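Cirkbridge Hall - Progress Report to the Dawber Fund
Period ending 3/31/24
Prepared by Puspita Wuisan, project coordinator

Thank you, first of all, for your patience with us over the winter, and for the kind note that came with the second payment. I read it out at our monthly get-together and it cheered everyone up no end. I have tried to keep this report to the headings you sent, though as you know by now I do tend to wander!

Where we are with the room

When we applied, the big ground floor room was a place where things got put down and never picked up again. We had 76 boxes and bags in there when we began in February, and we have now been through all but 18 of them. Most went to the Estier reuse shop, which took far more than I had dared to hope (even the odd saucers), and the rest was split between the upstairs storeroom and the recycling center. The last 18 are mostly paperwork from the old lunch club, and I would like to go through those slowly with someone who remembers what they are.

It has been a pleasure to see the brickwork again. We decided early on to leave the red brick bare instead of boarding over it, and that includes the section with the checkered pattern of darker, recessed bricks, which I am especially fond of and which one of our older members says she used to count during long meetings as a girl. The ceiling is staying white, beams and all, and we are keeping the long fluorescent lighting for now. It is bright, it suits the dancers and the sewing group equally well, and replacing it was never in the budget.

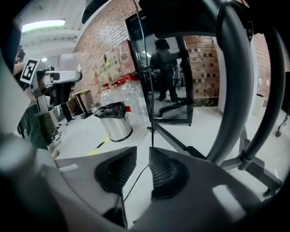

The mirror

The tall mirror with the black frame has turned out to be the most popular thing in the building. It stands on the floor on small casters, so it can go wherever a class wants it, and the movement group has already asked whether we might get a second one. I priced a matching mirror from Zamineck at $530, delivery included, and I would be glad to hear whether the small equipment line could stretch to that.

There is still a cardboard box up on the brick wall, printed with Chinese characters and little drawings, and it hangs at an angle and covers part of the mirror when the mirror is parked beside it. I have put it on the list for the next tidying session, along with finding a better parking place for the mirror itself.

People using the room

We have had 21 bookings since the floor was cleared, which is more than we managed in the whole of last fall. The sewing group has moved back in, and the movement class would like a second hour.

Still to do

The paperwork boxes, as above. A proper hook rail for coats, and a sign for the side door. I will send the receipts under separate cover as soon as I have the last one from Estier for the van.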